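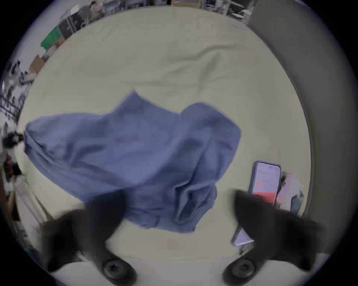
Skolladico学校图书馆九月起启用新借阅系统，家庭阅读记录并入同一平台

2021年5月28日　校务新闻

Skolladico学校图书馆将于九月新学年开始时停用现有的借阅软件，改用Voltero系统。小学部沿用多年的纸质家庭阅读记录本同时并入该系统，由班主任、图书馆和家长三方共用一份记录。暑假期间图书馆闭馆进行盘点和数据迁移，学生手中的图书须在学期结束前归还，申请了暑期长借的除外。

此次更换由图书馆主任Ximena Ocampo和信息技术组的Bülent Baysal共同负责。据Ocampo介绍，旧软件的目录数据按单一语种录入，非拉丁文字书名只能以转写形式存放，学生用母语检索时经常查不到馆内已有的图书。中文、阿拉伯文和韩文图书的问题最为集中，同一本书在不同年份由不同人员转写，拼法不一，目录中出现了大量重复条目。

“书在架上，目录里也有，可是按封面上的字去查，结果是空的，”Ocampo说，“学生查两次没有结果，就不再查了。”

一、目录与检索

新目录为每条书目设置原文书名、转写书名和英文译名三个字段，检索时三个字段同时匹配。作者姓名按同样方式处理。繁体与简体中文之间自动对应，输入任一字形均可得到相同结果。拉丁字母的附加符号在检索时忽略，在显示时保留。

馆藏共涉及28种语言。其中英文、中文、西班牙文和法文图书的书目数据将在九月前完成校核，其余语种按借阅量由高到低依次处理，未完成校核的条目在检索结果中标注“待校”，不影响借阅。语言组的教师和部分家长参与了原文书名的录入，录入结果由图书馆人员对照版权页核对后入库。

分类号基本不变，小说类仍按作者姓氏排架。变动较大的是绘本区。绘本原先按语种分架，各语种内部再按作者排列，双语绘本则单独放在靠窗的矮架上。新学年起双语绘本取消专架，每册按其非英文语种归架，书脊加贴双色标签，在目录中可同时从两个语种检索到。标签颜色表将张贴在绘本区入口处，并随九月的第一期家长通讯发出。

分级读物的等级标记移到封底内侧，书脊上不再显示等级。小学部阅读协调员Gintarė Šimkus表示，这一调整是教师提出的。目前的等级标签贴在书脊下方，颜色醒目，学生往往先看颜色再看书名，高年级中英语为第二语言的学生尤其不愿意在同学面前取低等级读物。等级信息仍保存在目录中，教师账户可见，学生账户默认不显示，班主任可按需为个别学生开启。

二、借阅规则

借阅册数的计算方式有所改变。现行规则按年级规定上限，不区分语种。新规则在年级上限之外为每名学生另设母语图书额度，额度内的图书不计入年级上限。学生登记的母语以学籍系统中的记录为准，登记了两种母语的学生可在两种语言之间自由分配额度。家长如发现登记有误，应向学部办公室申请更正，图书馆不直接修改学籍信息。

小学部低年级学生的借期与每周图书课同步，到下一次图书课归还或续借。中学部借期不变。教师为班级批量借书时，每个班级账户最多可借40册，借期为一个教学单元，期满后须整批归还，不接受部分续借。跨学部借用须注明使用班级。

逾期不收罚款，这一点与现行做法相同。系统在到期前和到期后各发送一次提醒，中学部学生的提醒发送至学生本人的校内邮箱，小学部学生的提醒发送至家长邮箱。逾期超过一个月的图书按遗失处理，停止该账户的新借阅，直至图书归还或完成赔偿登记。赔偿可以用同一版本的新书代替，旧书、不同版本及电子版不予接受。

预约功能首次向学生开放。已借出的图书可在目录页面直接预约，归还后为预约人保留三个上学日，逾期未取则转给下一位。图书课使用的教材类读物和参考书不接受预约。

三、家庭阅读记录

并入系统的另一部分是家庭阅读记录。目前小学部各班使用纸质记录本，由家长填写日期、书名、页码并签名，班主任每周收回检查。各班格式不尽相同，升班或换班时记录本一般不随学生转移，新班主任看不到此前的阅读情况。

新的记录页面设有书名、语言、阅读方式和备注四项。书名可以从借阅清单中点选，也可以手动填写馆外图书。阅读方式分为独立阅读、共读和听读，听读包括成人朗读和有声书。页码一项取消。Šimkus说明，页码在绘本和中文竖排读物上缺乏可比性，部分家庭把填写页码理解为要完成定额，与设置记录的本意不符。

语言一项为必填。学校鼓励家庭使用母语阅读，母语阅读与英语阅读在记录中同等计入，班主任查看时不作区分，也不以英语阅读次数作为评语依据。备注可以使用任何语言填写，系统不提供机器翻译。

不便使用网络页面的家庭可以继续使用纸质记录页。纸质页改为统一格式，由图书馆印制，班主任收回后交图书馆录入。申请不需要说明理由，在开学第一周的回条上勾选即可。

记录保存至学生小学毕业，毕业后由家长选择导出或删除。学校不向系统供应方提供学生姓名，系统内以借阅证号对应，姓名对照表存放在校内服务器上。Baysal补充说，供应方的技术人员在迁移阶段可以接触书目数据和借阅流水，接触范围不包括学籍信息，相关条款已写入合同附件。

四、试点情况

新系统自本学期初起在Wosullow校区试用，参加者为84名四、五年级学生及其家庭。试点期间，借还操作在Bañuelos楼的阅览室完成，其他年级仍使用旧系统。

负责试点的四年级教师Rami Khoury在本周的教职工会议上作了汇报。汇报内容集中在三个方面。

第一是自助借还。学生能够独立完成扫码、确认和取回执的流程，出错多发生在还书环节：学生把书放入还书箱而没有扫码，系统中仍显示为借出。试点后期在还书箱投入口旁加装了一块提示屏，未经扫码时不开启投入口。九月起各校区的还书箱均按此方式改装，馆外的夜间还书箱没有电源，仍由馆员次日上午统一扫码，归还日期按投入当天计算。

第二是家庭记录的填写时间。多数家庭在晚间填写，系统原定的每日数据备份也在晚间进行，备份期间页面响应较慢，部分记录提交后没有保存。备份时间已改到凌晨，丢失的记录由家长补填。页面同时增加了草稿功能，提交失败时内容保留在本机。

第三是书目匹配。家长手动填写馆外图书时，书名写法差异较大，同一系列的各册常被合并为一条。Khoury建议增加册次一项，信息技术组认为该项对单行本读物没有意义，会增加填写负担。目前的处理办法是在书名栏下方加一行说明，请家长把册次写在书名之后，是否单列留待第一学期结束后再定。

参加试点的家长Apolinar Huerta在会后的问答环节询问，家中有两名以上子女时能否共用一个登录账户。Baysal答复，九月版本支持一个家长账户关联多名学生，切换时无需重新登录，但共读一本书仍须在各自的记录中分别填写。一次填写、同时记入多名子女的功能已列入需求清单，没有确定的上线时间。

另有家长问及旧纸质记录本的处理。学校不收回旧本，也不录入历史内容，由各家庭自行保存。

五、暑期安排

图书馆的闭馆时间分为两段。第一段进行实物盘点，逐架扫描馆藏并更换条码。旧条码的编码位数与新系统不一致，无法直接读取，全部图书都要重新贴码，贴码位置由扉页改为封底右上角，有透明保护膜的图书在膜外加贴。第二段进行数据迁移和比对，由Baysal所在的信息技术组执行。借阅历史只迁移本学年的部分，更早的流水以统计表形式存档，不再与个人对应。

盘点中发现破损的图书分为修补、替换和剔除三类。剔除图书加盖注销章后放在Bañuelos楼一层走廊，学生和家长可以自取。近两年没有借阅记录的非英文图书不列入剔除范围，Ocampo认为这些图书借阅量低与目录检索不到有直接关系，应在新目录运行满一学年之后再作评估。

暑期长借的登记在各学部图书课上进行，每名学生限借6册，母语额度不另计。长借图书在借出时即更换新条码，开学后直接在新系统中归还。绘本套装、参考书和班级读物不参加长借。已毕业或转学的学生须在离校手续中结清借阅，不能申请长借。

开学第一周不外借图书，用于各班轮流到馆领取新借阅证和学习检索操作。旧借阅证作废，卡套可以继续使用。中学部学生的新证由导师在班级时间统一发放，遗失旧证者不需要补办。

教职工培训安排在开学前的教师返校日，内容包括班级账户操作、分级信息的查看权限和家庭记录的查阅方法。助教同样需要参加。面向家长的说明会分英文和中文两场，其他语种提供书面说明，现有译本为西班牙文、韩文和法文。愿意协助翻译其他语种说明的家长可向图书馆服务台登记，译稿由语言组教师审阅后发布。

在系统切换完成之前，现有目录网页仍可查询，但不能续借。需要续借的学生请到服务台办理，或由家长发邮件至图书馆公用邮箱，邮件中注明学生班级和图书条码号。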